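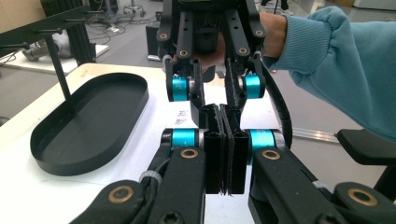 Photo: Nerys Rowlands

Unit 7: Special editions and pre-orders

Reading for Tuesday: the Povum case, first half only.

A publisher usually sells a boxed game in two or three tiers. The standard edition holds the disc or cartridge. A limited edition adds printed goods such as an art book or a soundtrack. The top tier adds a bulky item, often a figure, and is sold through the publisher's own store.

Terms to know
Print run – the number of copies ordered from the factory. It is fixed months before release.
Allocation – how the run is split between the publisher's store and retailers.
Attach rate – the share of buyers who take a given tier or add-on.

Case: Povum
Povum is a puzzle game by Nametti, published by Ansah. The limited edition had a run of 1,022 copies at 70 dollars each. Ansah kept 307 for its own store and sent the rest to shops. The store copies sold out first, and the shop in Galtport still had stock in December.

Work out how many copies went to retail and what the full run was worth at list price. Then write a paragraph on whether Ansah should have kept a larger share. Consider shipping costs – the box was heavy – and the retailer's cut.

Bring your figures to class. We will start with the allocation question.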